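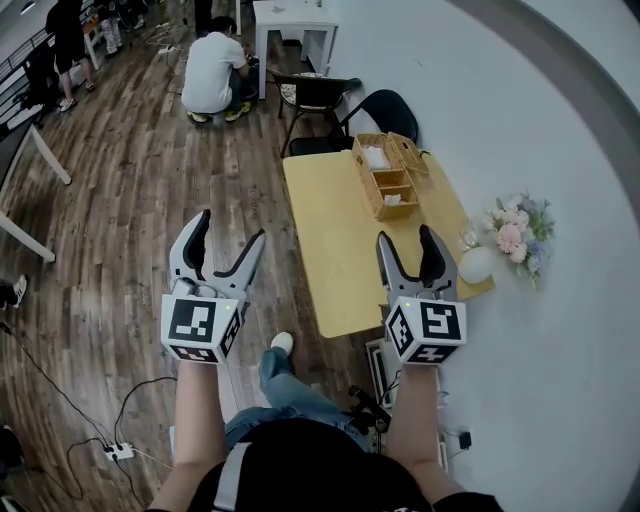 Frequently Asked Questions: Shared Rooms and Table Furnishings

These answers apply to residents and day members of Tudivano House who use the shared rooms on the ground floor. Questions not covered on this page may be addressed to the Furnishings Office, which is open until 5 p.m.

General

Who may use the shared rooms?
All registered residents and day members may use the rooms during opening hours. Guests are welcome when accompanied by a member. Groups of nine or more must reserve a room in advance at the front desk.

May I move the tables and chairs?
Chairs may be moved freely within a room. Tables should be moved only by two people and must be lifted, as dragging marks the floorboards. Please return the furniture to its usual position before leaving. Chairs are to be pushed in so that the walkway behind them remains clear.

May I take a chair cushion to another room?
No. Cushions are recorded by room and are collected for cleaning on that basis. Members who require an additional cushion may request one at the front desk.

Are there limits on what I may plug in?
Chargers, laptops and small lamps are permitted. The House limits the combined load on any one power strip to 2000 watts. Kettles, heaters and irons may not be connected to a power strip. One power strip may not be plugged into another. Cords should lie along the wall wherever the room allows it.

Wicker Baskets and Tissue Holders

What are the lidded wicker baskets on the tables for?
The baskets hold tissues and small items for common use. Tissues are drawn through the opening in the lid, and the compartments inside may be used for pens, notepads and remote controls. Personal belongings should not be left in them overnight. Items found at closing time are taken to the front desk.

How do I refill the tissues?
Release the clasp and raise the lid fully until it rests back on its own. Place the folded stack in the large compartment with the loose end facing up, draw the first sheet through the opening, and close the lid. Refill packs are kept in the hallway cupboard. Do not force a full pack into a basket that still contains tissues; the sheets will tear as they are pulled.

The clasp on our basket does not close. What should I do?
Leave the lid resting in the closed position and report the basket by room name. Please do not bend the clasp or tie the lid down. Repairs are carried out by Jaunzems, the firm that maintains our woven goods, and a substitute basket is provided in the meantime.

How are the baskets cleaned?
Staff dust each basket with a soft, dry brush and wipe the inside with a barely damp cloth. The lid is left open until the weave has dried. Members who spill a drink on a basket should blot it with a towel and inform the front desk the same day. Soaking is not permitted. It loosens the weave and can leave a stain on the tabletop.

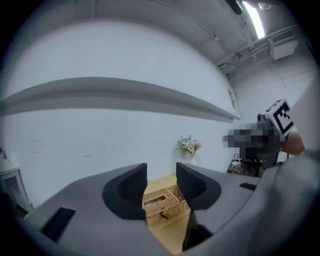

Can I purchase a basket like the ones in the shared rooms?
Yes. The House keeps a small number for sale to members at cost. Orders are accepted at the front desk, with a limit of three per household. Baskets are sold without refills and may be returned unused within the month of purchase.

Tables

What should I use to clean a wooden tabletop?
A soft cloth wrung out in plain water is sufficient for daily use. For sticky marks, use the Clellness surface soap supplied in each room, diluted as stated on the bottle, and dry the surface afterward in the direction of the grain. Scouring pads, bleach and alcohol wipes must not be used on the light-colored tables.

Are coasters required?
Coasters are required for all cups and glasses. Hot dishes must be placed on a trivet. If a white ring appears, please report it and do not attempt to polish it out.

Can children use the tables for crafts?
Yes, provided that the surface is covered. Table covers are available on request. Permanent markers, strong glue and cutting blades may be used only in the workroom.

Vases and Artificial Flowers

Why does the House use artificial flowers?
Several members have allergies, and real arrangements proved difficult to maintain over holiday periods. The Furnishings Office adopted artificial bouquets for all shared rooms last December. Fresh flowers may be brought in for a private event and should be removed when the event ends.

How are the bouquets kept free of dust?
Petals and leaves are brushed lightly once a month. Members are asked not to wash them, as the paler blossoms may lose color.

May I rearrange a bouquet or move a vase?
Yes. Vases should be set toward the wall side of the table, away from elbows and cords. Small vases tip easily when a bouquet is top-heavy, so please confirm that the stems are seated before letting go.

Replacement and Charges

What happens if I damage something?
Ordinary wear is not charged. Damage resulting from misuse is assessed by the Furnishings Office, and the member receives a written statement before any charge is made. Tables are supplied by Furnov and are replaced individually when repair is not practical.

Whom should I contact?
Please call extension 895 or leave a note at the front desk addressed to Shigeru Kinoshita, Furnishings Office. State the room, the item and the nature of the problem. Requests received before noon are normally reviewed the same afternoon.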